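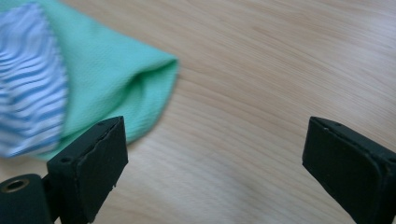

折叠毛巾、抹布及小件织物的工作，目前是否可以交由机器完成

发布者：Tapia后勤服务站
版块：设备与日常事务
状态：已有回复，仍可补充

本站负责一处综合服务楼的后勤工作，内容包括厨房、浴室和活动室用布的清洗、折叠、分发与登记。上一个统计月共处理织物1,257件，以浴巾、擦手巾、餐桌用布和清洁抹布为主，另有少量条纹窗帘和枕套。清洗与烘干早已使用机器，折叠和分类至今全部由人工在长桌上完成。

近期本站收到两份方案。第一份由Tisteo提供，为一台立式折叠机，工作人员须将织物逐件夹在上方进料口，由机器折成固定尺寸后落入托盘。第二份由Plarketti提供，为安装在工作台旁的机械臂，末端为两指夹爪，方案称可从散放的织物堆中自行取件、展开、折叠并码放。两份方案的价格差距较大，后者的介绍文件中附有演示视频，但未附连续运行记录。

本站在立项前需要向有实际使用经验的单位了解下列情况，并请尽量说明所处理织物的种类：

一、从一堆揉皱的毛巾中取出一件并找到边角，这一步骤目前的机器能否独立完成，抑或仍须有人在旁协助。

二、材质不同的织物混放时，例如有凹凸纹理的厚毛巾与较薄的印花布叠在一起，机器会不会一次夹起两件，夹起之后如何处理。

三、除折叠外，擦桌、收碗、扫地一类工作有无必要一并考虑。本站部分同事认为既然采购机械臂，应当令其承担更多工作；另一部分同事认为应先解决一项。

四、验收时应当要求供应方提供哪些数据。

本站的场地条件为：浅色木面长桌一张，桌高固定，旁边有插座，地面平整，夜间无人值守。现有折叠人员均为兼做其他工作的同事，短期内没有减员计划，提出此事的目的在于减轻腕部和肩部的劳累，并缩短每日下午的交接时间。

恳请各单位赐教。若有书面评估模板可供参考，亦请告知。

Grekolari洗涤车间

本车间从事布草洗涤多年，曾就类似设备做过两轮试用，现将情况说明如下，供贵站参考。试用条件与贵站不完全相同，具体数据请以贵站自行测试为准。

首先需要区分两类设备。立式折叠机属于固定流程的机械，前提是织物已经由人展开并夹好。它对平整、尺寸一致的浴巾效果较好，折出来的边线整齐，速度稳定。本车间目前仍在使用一台同类设备，每班由一名员工进料。该设备的局限也很明确：织物尺寸一旦偏小，进料口的感应器便不动作；小方巾和抹布基本只能另行手工处理。贵站若以浴巾为主，可以考虑；若以抹布为主，建议慎重。

第二类是带视觉的机械臂。就贵站所提第一项，本车间的结论是：能够做到，但不能保证每次做到。试用期间我们准备了145件洗净烘干的擦手巾，散放于台面，由机械臂逐件处理，全程不予协助。最终折叠合格的为多数，另有13件未能折成。未折成的情形集中在以下几种：夹爪反复夹空；夹住了中段而非边角，提起后两端垂下长度不一，放回重夹仍然如此；毛巾在台面上对折成尖角，设备误将折痕认作布边，按此折叠后成品歪斜。

最后一种情形值得特别说明。人手摸到折痕时，凭厚度即可知道下面还有一层，手指稍一捻便能分开。夹爪的判断主要依靠图像，触觉信息有限，而浅色织物的折痕与边缘在图像上颇为接近。同色系的厚毛巾表面又有细密的凹凸纹，阴影杂乱，更增加了判断的难度。供应方的技术人员后来调整了光照和相机角度，情况有所改善，然而改善的幅度未能形成正式记录，此处不便引用。

就第二项，混放时一次夹起两件的情形确有发生。厚巾在下、薄布在上时较为常见，两件之间有静电或者绒毛勾连时更甚。该设备的处理办法是提起后轻抖，再以图像核对轮廓，若轮廓异常则放下重取。抖动一次通常需要数秒，遇到反复不能分离时，设备会将两件一并推至台边，等候人工。夜间无人值守时，台边的织物会逐渐堆积，最终影响后续取件。贵站既然提及夜间无人，请务必询问供应方此时的停机规则。

就第三项，本车间不建议一并考虑。收碗涉及湿滑和易碎物品，擦桌涉及力度控制和清洁剂，二者与折叠所需的夹爪、软件及安全评估都不相同。扫地可由成熟的地面清洁设备承担，价格不高，与机械臂无关，单独采购即可。将数项工作写入同一份合同，验收时各项都难以说清。

就第四项，建议在合同中列明下列内容：

测试用的织物由贵站提供，从日常流转中随机抽取，不得由供应方挑选或预先熨平。

测试前织物的摆放方式应与日常一致，即由篮中直接倒在台面上，任何一方不得整理。

每次人工介入均应登记，包括扶正、分离、移开及重新启动。仅统计成品数量而不统计介入次数，得出的结果没有参考价值。

连续运行时间不少于一个完整班次，中途不得更换夹爪垫片。若必须更换，应记为一次停机。垫片属于消耗品，表面磨损或边缘起毛之后夹持薄布的能力会下降，其更换周期和单价应写入合同附件。

关于台面，木面本身没有妨碍，但浅色木面与浅色织物对比较弱。本车间后来在台面铺了一层深色防滑垫，取件的准确程度有所提高，费用很低，贵站可先行试验。另请注意木面反光，靠窗一侧在下午时段光线变化较大，宜加遮帘。

本车间试用结束后没有采购机械臂。主要考虑是现有产量下节省的工时尚不足以抵消看护和维护的工时。此结论仅适用于本车间。

Tisteo设备咨询窗口

感谢关注。本公司立式折叠机适用于浴巾、中巾及各类平整织物，操作简便，培训时间短，可大幅提高工作效率。机械臂类产品目前尚不成熟，不推荐采购。如需报价，请提供场地尺寸、电源规格及联系方式，本窗口将安排专人跟进。

抹布及小方巾可选配小件进料板，具体以最新产品手册为准。

（版面管理提示：供应方回复请注明所依据的测试资料，并避免评价其他供应方的产品。本条予以保留，请读者自行判断。）

Plarketti试用单位，公寓服务部

本部目前正在试用贵站所述第二份方案中的设备，已进入第7周，愿就前面各位未涉及的部分作一补充。

本部处理的织物以客房小毛巾为主，颜色单一，数量不大。设备放置于布草间，每日午后启动，由值班同事兼顾。总体而言，颜色单一、尺寸统一的毛巾，设备可以较为平稳地完成。条纹织物的表现则明显较差。波浪形的条纹在布面起皱后，图像上与真实的褶皱难以区分，设备常在条纹交界处下爪。本部的做法是将条纹布全部拣出，由人工折叠，设备只处理单色件。这等于在折叠之前增加了一道分拣工序，该工序所用的人工请计入贵站的成本测算。

另有一项容易被忽略的事项，即示范数据的采集。供应方要求在正式运行之前，由本部同事手持与设备相同的两指夹爪，按平日习惯夹取、移动和折叠织物，设备方据此调整程序。手持夹爪与直接用手差别很大：手指会自然捏拢布边，夹爪只有张开与合拢，须先将夹口对准，再缓缓合上。初期同事们普遍感到不便，移动过快时布料在记录中出现模糊，这部分记录供应方认为不可用，需重新操作。熟练之后，速度仍低于徒手。本部在安排班次时没有预留这部分时间，造成了两次交接延误，建议贵站在计划中单独列出。

采集时的布料状态也应当与日常一致。本部最初出于整洁的考虑，每次都将毛巾先摊平再开始，结果设备上线后面对成团的毛巾几乎无从下手。后来改为随意堆放，包括半折的、翻面的、几件叠压的，重新采集之后才有好转。采集期间的台面、光线以及织物种类，宜作简单登记，日后排查问题时用得上。

关于夜间运行，本部不采用。原因有二：设备遇到无法处理的织物时仍需有人在场；布草间的消防要求不允许通电设备在无人时长时间运转。贵站应先向所在楼宇的管理方核实此项规定，再讨论夜间产能。

关于Grekolari洗涤车间所述一次夹起两件的情形，本部亦有遇到，频率因织物而异。本部处理的毛巾较薄，抖动后多能分开。厚巾的情况本部没有资料，不作评论。

关于是否值得采购，本部尚未形成意见，试用报告须待全部周期结束后提交。仅就减轻腕部劳累这一目的而言，在机器以外还有若干花费较少的办法，例如调整桌高、每小时轮换工位、改用卷放代替三折。其中桌高一项效果最为直接，贵站桌高固定，可考虑在桌脚加垫或更换为可升降的台架。此类措施与采购设备并不冲突，可以先行实施。

补充说明（Tapia后勤服务站）

各单位回复已收悉，谨致谢意。经内部讨论，现将处理意见说明如下。

机械臂方案暂不立项，改为向Plarketti提出短期试用申请，试用范围限于单色擦手巾，条纹布与厚浴巾不列入。测试织物由本站从日常流转中抽取，倒放于台面后不作整理，人工介入逐次登记，登记表参照Grekolari洗涤车间所列各项编制。

立式折叠机方案需补充小件织物的实测结果，已去函Tisteo索取，尚未收到答复。

擦桌、收碗不列入本次讨论。扫地设备另行询价。

夜间运行一事，已向楼宇管理方询问，答复为无人时段不得开启加热类及机械类设备，故本站原先关于夜间折叠的设想取消，相关测算须全部重做。

桌高调整由本站自行办理，台架样品将于11月送到。深色防滑垫已领用一张，铺在靠窗一端试用，如其他单位了解耐洗的型号，请在本页下方继续补充。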